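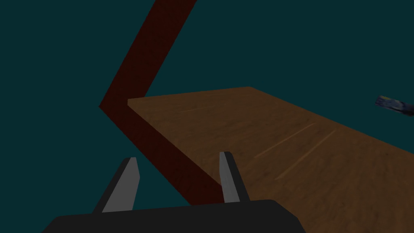

4.2 What counts as an opened door

The Deston guidelines ask that every reported success rate come with a written success condition. We agree with the rule and doubt that it does much in its present form. Of the door-opening papers we read while preparing this study, most do state a condition, and most state it in one line: the hinge angle passes a threshold before time runs out. That line satisfies the guideline. It leaves out whether the robot had hold of anything, whether it struck the frame on the way, and where the door stood when the episode began.

To see how much this matters we re-scored a set of 2,000 episodes recorded in the Garkwood simulated interior, using the policy and settings released with the Erkance baseline. Under the published condition, 1,704 episodes are successes. We then applied a stricter condition, which adds that a fingertip must touch the lever before the hinge moves and that no link other than the gripper may push the panel. Under that condition 249 of the successes are lost. Most of them are episodes in which the forearm or the body shell leans on the door and the hinge gives way. A homeowner might not care how the door came open. Someone deciding whether to run the policy near a glass panel would.

We make no claim that our condition is the right one. It was written in January by two of the authors and revised after Diễm Đỗ, who re-labeled the disputed episodes by hand, objected that the first draft also threw out harmless contact after release. Her objection was correct, and the earlier numbers have been dropped. What concerns us is that both drafts would have passed the Deston check without comment.
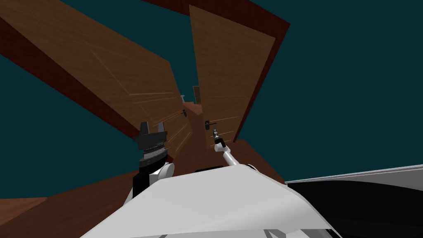 Starting state is a second gap in the guidelines, and in our view the larger one. A hinge threshold means little unless the reader also knows the angle at reset, and the Deston form has no field for it. Authors can report a mean over "open and closed doors" and stay within the rules. A still from the log does not settle the matter either. In Figure 2 both of the nearer doors are open and the right gripper points toward the lever of one of them, and a reader who wanted to call this a success could do so with a straight face. The same image is just as consistent with a door that was reset in that position and an arm that never touched it. We therefore ask that stills be printed only alongside the reset angle and the contact record for the episode -- and that they not be offered as evidence on their own.

The same figure raises a smaller point about scene content. No ceiling or walls can be seen beyond the doors and their frames, just flat background color. Tôn, the checklist most often used next to Deston, asks authors to declare that the environment is "realistic for the task," a phrase that is never defined and that we have yet to see anyone decline to sign. We would replace it with a plain list of which surfaces are rendered and which of those have collision turned on. This is dull to fill in. It would still tell a reader whether an arm that swings wide meets a wall or passes through empty space, and some of the success rates now in circulation may depend on the answer.

We kept the reset angles for all episodes used here and report results by angle in Section 4.3.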